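仿真抓取评测到底该怎么写规范?想和大家一起攒一份

版块:机器人仿真与评测
回复 17

楼主:半格电池

最近把手上的仿真抓取评测从头理了一遍,越理越上头,忍不住来开个帖!

背景先交代一下。我们小组做的是桌面操作,腕部相机视角,两指夹爪,物体以手柄、把手、短杆这类东西为主。评测框架内部叫 Kiltix,其实就是一堆脚本加一份越写越长的说明。以前大家各跑各的,你报一个成功率,我报一个成功率,组会上一对,连“成功”的意思都不一样。有人觉得离开桌面就算,有人要求举起来停住,还有人把夹住以后滑了半截又卡住的也记成功。数字放在同一张表里,看着挺漂亮,心里是虚的。

所以我起草了一份规范,目前是第 2 版,先把我觉得最要紧的几条贴出来,欢迎拍砖,越狠越好。

一、成功判据要写成可以执行的代码,并且跟结果一起存。文字描述只作说明,以代码为准。判据改了一个阈值,就算新版本,旧结果不许混进来。

二、初始状态先冻结再调参。物体位姿、夹爪张开量、关节初值、光照参数,全部从一个种子生成,种子列表提交以后谁都别动。想加新的初始状态可以,另开一个列表。

三、每一次尝试都要留记录,失败的也要。我们现在攒了 3763 条,里面失败的那些我看得最多,收获也最大。

四、相机视角要写进规范。腕部相机装在哪、朝哪、视场角多大、分辨率多少,别写“同默认配置”。默认配置过两个月就没人记得是什么了。

五、物体和背景分开管理。换桌面纹理的时候,物体的网格、质量、摩擦都不准顺手改。

六、人工复核要盲看。复核的人只看片段,不知道是哪个策略跑的。

第二条和第四条是我自己吃过亏的。早先调腕部相机的时候,我觉得夹爪挡得太多,就把相机往后挪了一点,成功率立刻上去了,高兴了一下午。后来才反应过来,新旧两批根本不是同一个任务,前面的对比全部作废。
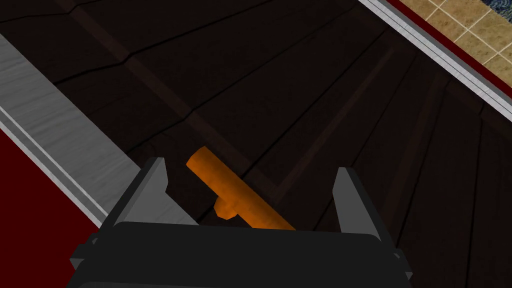 所以现在我坚持一点:夹爪在视野里占多大一块,本身就是任务难度的一部分,必须固定。尤其是带短柄的物体,形状上有个明显的方向,策略要先认出柄朝哪边,再决定从哪边合拢。手指一挡,或者夹爪本体压住物体的一头,方向就不好判断了。这种情况在真机上天天有,仿真里把它“优化”掉,等于把考题里最难的一问删了。

还有一件小事想问问大家:深色桌面配高饱和度的物体,你们算不算一个单独的难度档?我倾向于算,而且要标成“容易”。颜色对比太强,分割几乎白送。

先写这么多,第二章关于真机对照的部分还在改。

2楼:螺纹不滑丝

先顶!第一条太重要了,建议加粗一百遍。

我这边的做法是判据代码单独一个仓库,评测程序启动的时候把提交号写进每条记录。以前靠人手填版本号,填错的占了一大半,后来谁也不信那一栏。自动写进去以后,查问题快了好多。

第五条我补一句,碰撞体也要单独登记。渲染用的网格和碰撞用的网格经常不是一个东西,尤其是带分叉的零件,凸包一包,柄和杆之间那个夹角就被填平了。画面上看手指插进去了,物理上其实顶在一块看不见的东西上面。我们为这个查了整整一个星期。

3楼:慢放三倍

不太同意第二条。

冻结初始状态我理解,可是冻得太死,大家就会照着那一份列表调。跑上几轮,策略在那几个位姿上特别好,稍微转一点就不行。我见过一个组拿着固定列表报出来的结果,换个种子掉得没法看。

我的意见是判据冻结,分布冻结,具体的种子每次发布评测的时候重新抽,抽完公开。

4楼:半格电池(楼主)

回复 3楼:

这个说得有道理,我第一反应是想反驳,想了一会儿发现反驳不动,哈哈。

那能不能这样,分两套。一套是固定种子,只用来做回归测试,看看今天的代码有没有把昨天能做的事情弄坏。另一套是封存的分布,正式报数的时候才抽。两套结果分开列,不许求平均。

求平均这个事我要单独写一条,见过太多了。

5楼:慢放三倍

两套我能接受。但是要写明白:调参的人拿不到第二套的生成脚本。拿得到就等于没封存。

6楼:阿碌碡

路过的真机党来泼点水(善意的)。

你们仿真里规范写得再细,接触参数拍脑袋定的话,结果还是飘。摩擦系数你们怎么来的?我问过好多人,回答都是“看起来差不多”。

还有夹爪手指。真机手指用久了会磨,胶垫会老化,指尖间隙会变。仿真里的手指永远是新的。我不是说这样不行,我希望规范里至少有一栏写清楚“接触参数来源”,实测的就写怎么测的,估的就老实写估的。

7楼:半格电池(楼主)

回复 6楼:

收!“接触参数来源”这一栏今晚就加进去。

老实交代,我们现在的摩擦是估的,拿斜板试过几次,样本很少。我会照实写“估计值”三个字。

8楼:Nele Dierckx

大家好,我中文打字慢,请多包涵。这个帖子我很喜欢!

我这边负责一个叫 Trarnberg 的内部评测项目,也用腕部相机。关于第四条,我建议除了参数,再存一张“参考帧”:夹爪完全张开,物体放在规定的位置,渲染一张,放进版本库。以后谁改了相机,程序自动重新渲染,跟参考帧逐像素比较,差得多就停下来报警。

我们用了这个办法以后,抓到过一次很隐蔽的问题。渲染引擎升级,默认的色调映射变了,阴影变深。参数文件一个字都没有改,画面却不一样了。只看参数是看不出来的。

第六条盲看,我完全同意。请再加上:两个人分别看,意见不同的片段留下来一起讨论。这些片段最有价值,我每次都学到东西。

9楼:螺纹不滑丝

参考帧这招好,偷走了!

问一下 8楼,逐像素比较会不会太敏感?我们换张显卡,抗锯齿边缘就有细微差别,天天误报的话大家就会把报警关掉。

10楼:Nele Dierckx

回复 9楼:

会的,开始的时候误报很多。后来我们先缩小图片再比较,然后分区域看:夹爪区域严格一点,背景区域宽一点。阈值也写进规范,改阈值要说明理由。

11楼:铁皮青蛙二号

我来唱个反调,你们别打我。

规范越写越长,新人来了根本不看。我们组以前那份写到 36 页,漂亮得很,目录都有三级。结果新来的同学第一天就把物体质量单位弄错了,克当千克用,那一条明明在第四页。

我的看法是,能让程序检查的就别写成文字。单位、范围、版本、种子,全部放到启动检查里,不对就不让跑。文字只留程序查不了的东西,最多一页。

12楼:半格电池(楼主)

回复 11楼:

不打你,我举双手赞成前半段。后半段一页可能真不够,光是“什么情况下算人为干预”就够写半页的。

举个例子,仿真卡死以后重启,这一条算失败、算无效,还是重跑?我们组里三个人有三种答案,而且都说得通。

13楼:慢放三倍

回复 12楼:

算无效,但无效的条数要单独报。无效比例高了,这一批整体不能用。千万别允许随手重跑,重跑是最容易藏脏东西的地方。我自己就干过,看着一条马上要失败了,物体又抖得厉害,就说服自己这是“求解器不稳定”,重跑了一次,成功。事后想想,那个抖多半是策略夹歪了造成的。

14楼:阿碌碡

13楼这个坦白值得点赞,真的。

真机上也一样,“这次没放好,不算”这句话我一天能听到好几遍。后来我们规定,按下开始键以后就没有“不算”这回事。要喊停可以,喊停记成干预。

另外回楼主问的颜色对比那个问题。我觉得要单独分档,但别标“容易”。深色桌面暗部细节少,要是策略靠阴影判断高度,反而可能更难。你标“容易”就把自己的猜测写进规范里了。写“高对比度、暗背景”,让数据去说它容不容易。

15楼:半格电池(楼主)

回复 14楼:

对对对,这个改得好!描述归描述,难度归难度。我把难度那一列整个拿掉,换成几个可以直接从场景配置里读出来的标签:物体颜色、背景亮度、遮挡比例、朝向范围。

遮挡比例我想这样算:夹爪在起始位置的时候,物体应该露出来的像素里,被手指和夹爪本体盖住的占多少。仿真里有分割真值,算起来很方便,先渲染一张不带夹爪的,再渲染一张带夹爪的,一减就有了。大家看行不行?

16楼:铁皮青蛙二号

行,而且这个能让程序算,我喜欢。

提醒一下,只算起始位置不够。接近的过程里遮挡一直在变,抓之前最后那一小段往往挡得最多。建议起始算一次,手指开始合拢的前一刻再算一次,两个数都存。

顺便说一下,我们的日志格式叫 Iteo,就是很朴素的逐行文本,每条尝试一行,字段不认识就跳过。好处是加字段不会弄坏旧脚本。你们要加遮挡这一类新东西,最好一开始就用能随便加列的格式,不然以后迁移会哭。

17楼:螺纹不滑丝

想补一条关于场景背景的。

很多人搭仿真场景,桌子周围会放地砖、边框、布料这些东西,看着像真的房间,我也爱放。可是腕部相机一动,这些东西就会进画面,策略有可能拿它们当定位参照。我们有一次把地面换成纯色,成功率掉了一截,才知道策略一直在偷看桌边那条线来估自己的位置。

所以规范里最好要求一次“背景扰动”测试:任务区域里面什么都不动,只换外面的东西,看结果变不变。变得多就要在报告里写出来。这个不算丢人,写出来别人才好用你的结果。

我们用的场景库里有一套叫 Stevens 的房间,外围物件可以一键随机,做这个测试特别省事。没有这种库也没关系,手动换几种纹理也够看出问题了。

18楼:半格电池(楼主)

太感谢了,这帖子的含金量比我自己闷头写两周都高!

先把目前达成一致的整理一下,没吵完的单独放后面。

已经写进第 3 版草稿的:

判据用代码定义,单独存放,提交号由程序自动写入每条记录。
种子分回归用和正式用两套,调参的人接触不到正式那套的生成脚本,两套结果不求平均。
相机参数写全,另存参考帧,缩小以后分区域比对,阈值入库。
渲染网格和碰撞网格分别登记。
接触参数必须写来源,估计值就写估计值。
遮挡比例在起始和合拢前各算一次。
不设难度列,只留可以从配置读出的标签。
无效尝试单独报数,不允许随手重跑,按下开始以后没有“不算”。
片段由两人分别盲看,分歧片段保留。
报告附背景扰动结果。
单位和取值范围交给启动检查,通不过不让跑。

还没定的:

无效比例高到什么程度,一整批就作废?慢放三倍私信里提的线我觉得偏严,想听听别人的。

正式种子每次抽多少。抽少了波动大,抽多了我们的机器扛不住,一轮最多能跑到 17 个小时,再长就要跟隔壁组抢卡了。

滑动算不算失败。夹住以后物体在指间转了一个角度,但是没掉,举到了高度,也停住了。现在的代码判成功,我自己看着总觉得别扭。对带柄的物体来说,柄转到别的方向去,后面的装配步骤就接不上了。可是如果任务只写了“拿起来”,凭什么扣它的分?

最后这个我今晚会把两种判据都跑一遍,旧记录里有完整位姿,可以离线重算,不用重新仿真。存全记录的好处这时候就体现出来了,第三条万岁!

阿碌碡要是方便,能不能说说你们真机上是怎么量这个转角的?贴标记还是靠外部相机?我想让两边的定义尽量对上。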